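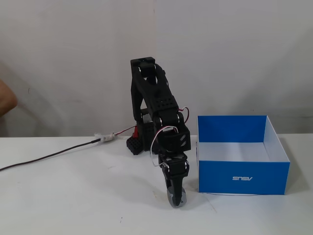
Search the forums
Search
Posted in: Arms & Manipulators > Software > Motion planning

Arm stops just above the table and shakes before it will grab anything

Tahira Orakzai

Okay, I have been going around in circles on this for most of March and I need fresh eyes.

I have a small hobby arm, printed links and serial bus servos, and the job is as simple as I could make it. Pick a thing up off the table, swing right, drop it in a cardboard box. I'm running Nindance for the planning and my own Python loop on top that streams joint targets to the servos. Camera detection is fine, I've checked that about a hundred ways. It finds the object and hands me an x and y I trust.

The trouble is the last little bit of the descent. The arm comes over the top, points the gripper straight down, starts lowering, and then a finger width above the table it starts to buzz. Sometimes the elbow does this slow nodding thing. Sometimes it settles too high and the fingers close on air, and every so often it pushes the rubber tip right into the table and the shoulder servo throws an overload and goes limp (and then I have to catch it, which I'm getting good at).

Stuff I tried:

Raised the P gain on the elbow. It gets lower but buzzes more.
Lowered the P gain. No buzz, stops high, misses.
Added a fixed offset to the target height. Works great near the base, slams the table when the object is farther out.
Reinstalled everything, because why not.

My loop sends targets at 14 Hz, and the planner gives me 53 waypoints for the full reach. I just walk down the list one at a time. Is this a tuning thing or am I doing something dumb in the code? I'd love to keep this arm and not go buy a nicer one.

Dalibor Koubek

Gains are too high. Turn down P and add some D. If that doesn't fix it, your servos are worn out.

Tahira Orakzai

Thanks Dalibor, but lower P is the one that stops high. I did put a little D on and the buzz changed pitch, if that counts. It was doing the same thing out of the bag, so I don't think it's wear.

Chukwuemeka Isah

Hi Tahira! I fought this exact thing on my own arm and I think you have two problems sitting on top of each other, so every time you fix one the other gets worse. Let me take them apart.

First one is droop. A proportional-only position loop needs some error before it will push, so with the arm stretched out the weight of the forearm and gripper hangs on that error. Close to the base there's less leverage and less droop. Far out there's more. Your fixed offset can only be right at one distance, and past wherever you tuned it I'd have guessed you'd still come up short. But you said it slams the table out there, and that makes me think your geometry is off too. Check the link lengths in your model file against the real arm, measured from joint axis to joint axis. Mine was wrong because I'd measured the printed part end to end like a fool. Check the shoulder zero as well. A small zero error there turns into a big height error at full reach, and it would cheerfully cancel the droop and then some.

Once the model is right, do gravity compensation. You don't need torque control for it. What I do is work out the gravity torque at each joint for the pose I'm asking for, divide by a stiffness number I measured, and add that as a little angle on top of the target. To get the stiffness I hung a known weight off the gripper in a couple of poses and read back how far each joint sagged. Took an evening. Watch your signs – I had the elbow one flipped and the arm took a bow at the table.

Second one is the buzz. 14 Hz is slow for streaming raw waypoints. Each new target is a step as far as the servo is concerned, so it jumps, stops, jumps, stops, and those long skinny links ring every time. Don't send waypoints directly. Put a spline through them, give it velocity and acceleration limits, and sample that as fast as your bus can take. If you're reading position, load and temperature from every joint on every cycle, that's probably what is eating your time. Use a sync read for position only and grab the rest once in a while.

Something like this for the loop:

t = now - start
q = spline(t)
q_cmd = q + gravity(q) / stiffness
sync_write(q_cmd)

Keep the time from a real clock. If you do t = t + dt and one cycle runs long, the whole path stretches and you won't know why.

And last thing, stop asking it to hit an exact height at the table! Plan to a spot a bit above the object, then switch to a slow straight-down move and watch the load on the shoulder and elbow. When the change in load crosses a threshold, stop, back up a hair, and close. Compare against the load at the top of that slow move, because the raw number depends on the pose. That will also save your shoulder servo from tripping.

Oh, and add the box to the planning scene as five thin slabs, four walls and a floor. If you put it in as one solid block the planner will refuse to go inside it, and if you leave it out you'll clip a wall on the swing sooner or later.

Zubaida Durrani

Agree with all of that. I'd only add: check the voltage at the last servo while the arm is moving, not sitting still. Mine dipped under load at the end of the chain and the wrist acted drunk. Looked just like a tuning problem and I lost a whole evening to it. If you've got any patched or spliced wiring feeding the arm, measure on both sides of it. Most of these buses let you read voltage in software, so just log it during a descent.

Also Nindance has a setting for path tolerance, and mine came set pretty loose. Worth a look before you write much code.

Tahira Orakzai

Update for whoever finds this later. Chukwuemeka, the forearm length was wrong. I had measured the part and not the axes, same as you, so we can be fools together. Fixed that, took the load and temperature reads out of the main loop, and I'm at 34 Hz now with the spline. The buzz is way down. I still get a bit of elbow nod at full stretch, but I haven't done the gravity part yet.

The load threshold is fiddly. It keeps going off early if the slow move starts before the arm has settled, so I stuck in a short wait and that seems okay for now. Zubaida, I'm going to log the voltage tonight and I'll post the numbers if they look weird.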